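Mar 26, 2021

Lingyun Fu keeps her wool in the dining room, and she says the dining room has given up. She came to needlework late, at the kitchen table in Drullgate, with a cushion kit that she bought on sale and did not enjoy.

"The kit was stiff and the colours were sad," she told me. "But I liked the movement of the hand. So I threw away the chart and kept the canvas."

What she makes now is blackwork, mostly in one colour of thread on even linen. Her newest piece, called Mao, took 11 months. It is a sleeping cat made only from small repeating patterns, and the fur is darker where the patterns sit closer together.

I asked her if she draws it first. She does, but only the outline. "If I plan the fill, I get bored before February," she said. "I choose a pattern, I do a little corner, and I look at it from the door."

She is strict about thread. For the ears she used a single strand, and for the back two. She washes the linen before she cuts it, and she will not start a line with a knot.
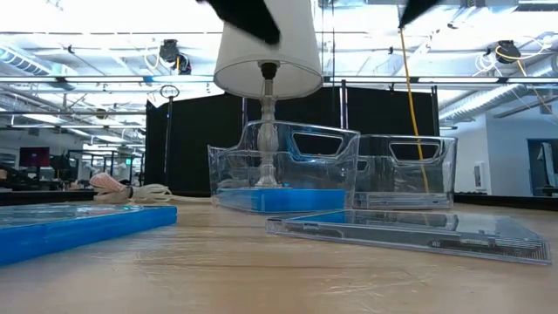 Saturnino Rivas would allow the knot. He has told the Mallholm stitching group more than once that a small one, well placed at the back, never hurt a cat or a cushion, and that beginners lose heart when they are told to unpick.

Lingyun laughed when I repeated this to her. "He can have his knots. I feel them under the needle afterwards, like a stone in the shoe."

She has nine unfinished pieces in a drawer. Some of them she will finish and some she will cut up for needle cases. The next one is a border of quinces for her aunt, in dark green, and she had already counted the linen twice on the morning I visited.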